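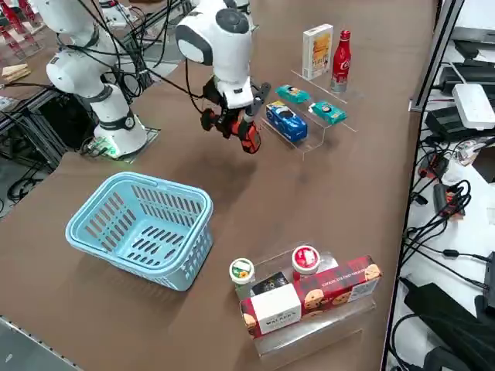 Counter Display and Basket Check - Wullby sample counter
Date: 10/19/24
Checked by: Jitendra Sandhu
Sheet: Masico form 6, with my comments added where the form gives no room

1. Stands sit flat on the tabletop
Pass. I pressed down on the corners of each one and nothing rocked. The form says "stable under normal use" and never says what normal use is, so I leaned a bit harder than a shopper would.

2. Clear edges free of chips and cracks
Pass with a note. Clear acrylic hides a crack very well until somebody runs a thumb along it. I did the edges by hand. The August sheet has this ticked for every stand with no initials, and I don't put much faith in it.

3. Tall items on the top tier
Query. The form allows it if the item "can't readily tip." A full bottle on the highest ledge can tip as readily as anything I know of. I would move bottles down a level and put the flat packets up top. Sampaio's layout sheet wants it the other way around for looks.

4. Small packets held by the lip of the tier
Pass. The teal packets and the small blue one are light and wouldn't hurt anybody if they slid off. Still worth a look each time the stand is refilled. 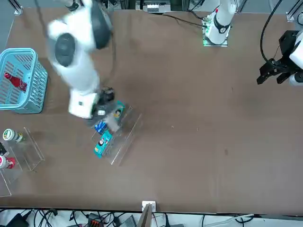
5. Basket sound, no split slots
Pass. Light blue plastic, slotted sides. I flexed the walls and looked for white stress marks. Rated load on the supplier card is 200 ounces, which I have no way of checking with what's in the drawer.

6. Bottles in the basket
Comment only. A bottle laid on its side is fine in a basket this size as long as the cap is tight. Britora's guidance asks for a divider. I've yet to see a divider that stayed in past the first week, and I won't fail a basket over it.

7. Tabletop surface
Pass. Brown, matte, faint scuffs, nothing that would catch a sleeve. The cleaning log claims a wipe-down after every session.
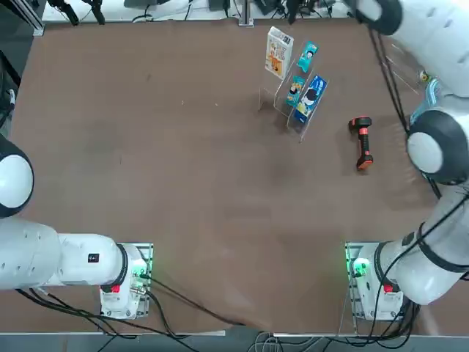
The log is also in one handwriting and one pen from top to bottom, so take that as you like. I wiped a section myself before signing.

8. Cables clear of the stands and basket
Recheck. Black cable on a brown top is easy to miss. Keep loose runs toward the back and tie them. "Tidy" on the form is not a measurement, and I'd like a distance in the next version.

9. Bolts and brackets
Hand check only. No torque wrench was issued, so "tightened to spec" stays blank until one is.
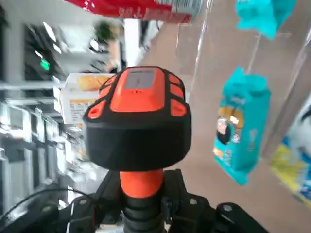
10. Aisle and floor
Pass on walking width. The replacement mat, order 800, hasn't come. I was told the same thing last time.

Result: open on items 3, 8 and 9. Signed J. Sandhu. Copy to Masico, who may or may not read the comments.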